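Kilinstead Lending Library of Household Linen: Frequently Asked Questions

Page last updated 9/6/20 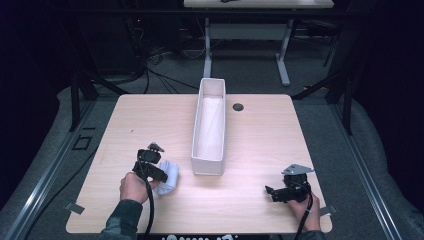 The Linen Library lends tablecloths, napkins, tea towels and plain cotton sheets to households, clubs and small events in Kilinstead and the villages of Gorau and Revia. Please read the answers below before contacting the office.

Who may join?

Membership is open to any person aged 18 or over who lives or works in the area served. Clubs and places of worship may join as a single member but must give the name of one person who will sign for the items.

How much does membership cost?

There is no joining fee. A deposit is taken on each loan and returned when the items have been checked. Members receiving housing support may ask for the deposit to be waived.

What may I borrow?

The collection holds 2,858 items, of which more than 900 are napkins. Most of the stock is white or cream. A small number of coloured cloths are kept for weddings and should be requested well ahead of the date. The full list may be read at the office or sent by post on request.

How long may I keep the items?

The usual loan is two weeks. One renewal is allowed unless another member has placed a request. Loans made in December may not be renewed.

Do I need to wash items before returning them?

Yes. Please wash white cotton at 60 degrees and coloured items at 40 degrees, and dry them fully. Ironing is not required. Items returned damp will be refused at the desk, as they mark the other linen in storage.

May I use bleach or fabric softener?

Bleach must not be used on any item. Fabric softener is best avoided on napkins and tea towels, which soak up less water once it has been used.

What happens if an item is stained or torn?

Please tell us when you return it and do not attempt a repair. Light stains and small tears are treated as fair wear and no charge is made. Where an item cannot be used again, its cost is taken from the deposit. Worn linen is cut up and given to Zein Animal Rescue for bedding.

Do you accept gifts of linen?

We accept clean cotton and linen in good condition. We are unable to take duvets, pillows, curtains or anything made mainly of polyester. In the last year 314 gifted items were added to the collection. Please do not leave bags outside the building when the office is closed.

Can items be delivered?

Delivery is offered within Kilinstead to members who are unable to travel. Members in Gorau and Revia may collect from their village hall on the first working day of the month, provided that the request reached us by the middle of the month before.

How do I make a complaint?

Complaints should be made in writing and handed in at the office or posted to the Kilinstead address. A written reply will be sent within ten working days. If you are not satisfied with the reply, you may ask for the matter to be looked at again by a different member of staff.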